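Shop hand wanted - small furniture, stands, baskets, bits and pieces

Brollasik workroom, part time to start, posted 28 Apr 2025

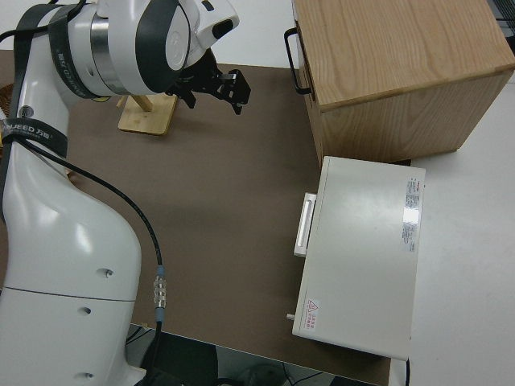 We need one more person, two if the right two turn up. Start in June, sooner if you can. Work is finishing, checking and packing small household things - wood cabinets, little stands, woven baskets, some countertop appliances that come in for resale and need a going over before they leave again. Not glamorous. Steady though, and the radio is decent.

Pay and hours first because everybody scrolls down for it anyway. Mornings, 9 to 2, with a paid break in there. Pay is 855 a week before tax. Overtime before the holidays if you want it, no hard feelings if you don't. Parking out back. Bus stops at the corner but the last one is early so check that before you say yes to late shifts.

What you would be doing

Cabinets. Mostly light oak grain, metal handles, one drawer or two. They come to us assembled. Open every drawer, shut every drawer. Check the handle is tight and straight. Wipe down the top with the grain. If you find a scratch you put tape next to it (next to, not on) and set it on the repair shelf. Please do not fix it yourself with a marker. We have had marker.

Stands. Small wooden ones, flat base, peg set at an angle. People use them for cups, jewelry, headphones, whatever. The peg is the weak spot. Push on it with your thumb, if it moves it goes back. Light sanding on the base edges where they feel rough. Wrap the peg first, then the base.

Baskets. Woven, several sizes. Pull out loose ends or tuck them in, check the rim, shake out the dust OUTSIDE. Small ones nest in big ones with paper between. Never more than the shelf will take, you'll see what I mean when you see the shelf.

Appliances. Small white countertop stuff for the most part. You are not repairing these, Jitendra Rawat does that and he likes to be left alone with them. Your part is cleaning the outside, making sure the door handle is solid and the knob isn't loose, and that warning stickers and labels stay ON. Do not peel anything. Do not scrub the labels either, they smear. If a sticker is lifting at the corner tell Jitendra.

Packing. Everything ends up here. Boxes, paper, tape, more paper. Heavy stuff low, wood never against metal. We pack on mats so nothing gets dragged across a bare table. Keep your mat clean, one bit of grit under a cabinet and thats a repair ticket. Brush it off between items, takes five seconds.

Paperwork is one sheet per order. Tick, initial, put it in the tray. Orders over 2000 dollars get a second person's initials as well. Readable handwriting please, we squint enough.

Who we want

Somebody careful. Experience is nice - furniture store, warehouse, framing shop, moving company, kitchen work even - but we will train. More important that you show up and that you slow down when something is awkward to lift. You should be ok standing for most of the shift and lifting a small cabinet with a partner. There's a cart for the rest of it.

Good eye for finish helps a lot. If you are the type who notices a crooked handle from across the room we'd like to hear from you. Basic English for reading order sheets. Second language welcome, we have several going at once most days.

No degree needed. No power tool experience needed, though if you have some say so, there is sanding and a little drilling and it would bump you up to the bench sooner. Must be 18.

Who you'd work with

Siu-fong Shih runs the floor and will do your training, first two weeks you are next to her for every shift. She is quick and she explains things once, so bring a notebook. Small crew otherwise. Lunch is at the long table, microwave and fridge, label your food.

We take work from Voteck and Wuller, plus a shop called Ho that sends us most of the baskets. So the mix changes week to week. Some weeks nothing but cabinets. Some weeks so many baskets you dream about them.

Other things

Closed shoes, every day. Hair tied back at the bench. Gloves and aprons are ours, you don't buy them. No rings or long bracelets when handling finished wood, they leave marks.

Trial shift before we decide - it's paid, full rate, and you can walk away after if it isn't for you. Bring ID and something to drink. We do the trial on the packing side so wear clothes that can get dusty.

Raise after ninety days if it's going well. Paid sick time from the start. You get first pick of the seconds shelf at cost, most of us have a cabinet or two at home from there by now.

How to apply

Write to the workroom through the contact form on this site, put SHOP HAND in the subject line. A few lines is fine, no cover letter. Tell us what you've done, which days you can't work, and when you could start. A resume if you've got one handy, skip it if you don't. Or stop by before noon and ask for Siu-fong. Side door, the front one sticks.

Please don't call, the phone is in the loading area and we can't hear a thing.

We'll answer everyone but give us a week or so, it's busy. If you applied last year and didn't hear back, sorry about that, the inbox got away from us. Do try agian.

Ad comes down when both spots are filled.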